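Drindby House: The Shared Kitchen
Gallery — Breakfast Counter and Dry Goods

The shared kitchen at Drindby House serves residents on all floors and was refitted in July under the direction of Lawal Chukwu, Head of Residential Services.
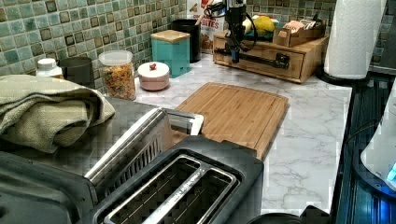 The work covered 52 feet of counter and wall storage, on a budget of just over $3,000 for fittings and containers. Residents had asked for dry goods to be kept within reach of the toaster, and the breakfast counter was planned on that basis. Canisters in several sizes stand together near the wall, and the clear glass jar with the white lid allows its contents to be checked without opening it.

The light wooden organizer has a front drawer with a rounded cutout. Its top is used for a small tray of wrapped packets — residents may help themselves. The bamboo cutting board is for bread and fruit only and should be wiped down after use.

The mosaic backsplash, in small squares of green, teal, and brown, was kept from the earlier kitchen. Missing grout was replaced by Ebuka Omoregie of the maintenance office.

Requests for additional containers may be left with Tobiloba Isah at the front desk, Room 18.

Page last reviewed April 4, 2025.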